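Learning to Write Letters Again

February 2018

I have been meaning to write this post since before the holidays, and every time I sat down to do it I ended up writing an actual letter to somebody, so I suppose the habit has taken hold and the blog has suffered for it. Sorry about that! Pour yourself something warm, because I'm going to ramble.

It started in October, when my aunt moved out of the house in Palov and into an apartment with one closet. We spent a long weekend going through boxes, my cousins and I, and in the bottom of the cedar chest we found the letters. My aunt had kept every one she got from the time she left home at nineteen until my grandmother's handwriting gave out. My cousin Myung-ja Noh (some of you know her from the comments, she is the one who corrects my recipes) took it on herself to count them over the winter, and she called me one evening to announce the total, which was 1,417. I made her say it twice.

They aren't great literature. My grandmother wrote about the price of onions and who had a cough. She wrote half a page once about a coat she had decided against buying, and then on the back, sideways, she wrote that she had gone back and bought it. There's a whole run of them from one spring in which a neighbor's goat keeps getting into the lettuce, and I read those standing up in the hallway with my own coat still on because I had to know what happened with the goat. (They put up a fence. The goat went over it. After that the letters move on to somebody's wedding and the goat never comes up again, and I think about it more than I should.)

What got to me was how ordinary it all was and how much I wanted more of it. I have thousands of emails from people I love and I couldn't tell you what's in most of them. So when I got home I dug out a pad of paper and wrote to Myung-ja, even though I had seen her that same morning. It took me most of an hour and my hand hurt. I had forgotten that you can't go back and fix a sentence, you just have to keep going and make the next one explain it.

She wrote back! Two weeks later there was an envelope with her square little printing on it, and I was so pleased that I left it on the counter until after supper so I could look forward to it.

Since then I've gotten into a rhythm, and a few of you asked about the practical side when I mentioned it last time, so let me try to be useful for a minute.

Paper first. I tried the fancy stuff and didn't like it. It made me feel that I ought to have something important to say. What I use now is a plain lined pad from Rondonuwu, the stationery shop next to the shoe repair place, and it takes ink on both sides without showing through too badly. Their unlined sheets are nicer to look at but my lines go downhill on them like water off a roof.

The pen matters more than I expected. I went through a drawer of freebies from banks and dentists and they all skipped or blobbed. I finally settled on an Allix with a medium point, which I bought on a whim and have since bought again after leaving the first one on a bus. A fountain pen is on my list, although my friend Riku Kinoshita has used one all his life and every shirt he owns has a blue spot on the pocket, so I'm taking my time deciding.

Riku, by the way, is my best correspondent. He has lived in Grosum for ages and we had drifted down to a card at New Year's and a phone call when somebody died. I wrote him in November mostly to see whether I still had the right address. Eight pages came back. Eight! He told me about his bad knee and his daughter's violin, and then he told me a long story about our old landlady that I had never heard, and I laughed until I had to sit on the stairs. In all our phone calls he had never brought it up. I asked him why, and he wrote that on the phone he always feels that I'm about to have to go. Well, that one stung a little, and he was right. I am always about to have to go.

As for when to write, I do mine after breakfast, with the second cup of coffee, before I've looked at any screen. I tried evenings and found that I complained more. My grandmother wrote hers while the bread was rising, and she'll break off in the middle of a thought to say it's time to punch it down, then pick up again in slightly different ink with no idea what she had been saying. I've started leaving that kind of thing in my own letters. If the phone rings, I write that the phone rang. If the cat walks over the page, Riku gets a paw print.

I also stopped saving things up. In the beginning I kept a list of news to include, and the letters came out sounding like the ones people tuck into Christmas cards, all graduations and new kitchens. Now I start with whatever is outside the window and see where it goes. Last week that was a man trying to fold a ladder into a very small car, and I got a page and a half out of him.

There are people who haven't written back, and I want to say that I don't mind, or that I mind only a little. My brother texts me a thumbs-up when a letter arrives. I'll take it. He told me that he keeps them in the glove compartment and reads them when he's early for things, and he's early for everything, so I expect he has them memorized.

Myung-ja is putting my aunt's letters in order by date, as well as she can with the smudged postmarks, and she reads me one over the phone when she finds a good one. We're still hoping for news of the goat.
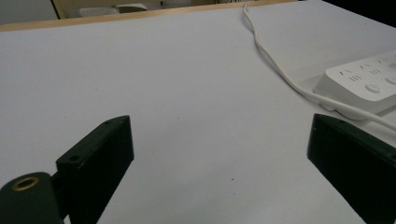
How long should a first letter to an old friend be?
One page is plenty, and a single side is fine too. Tell them one thing that happened this week, ask them one thing you really want to know, and put your return address on the envelope so they can answer you.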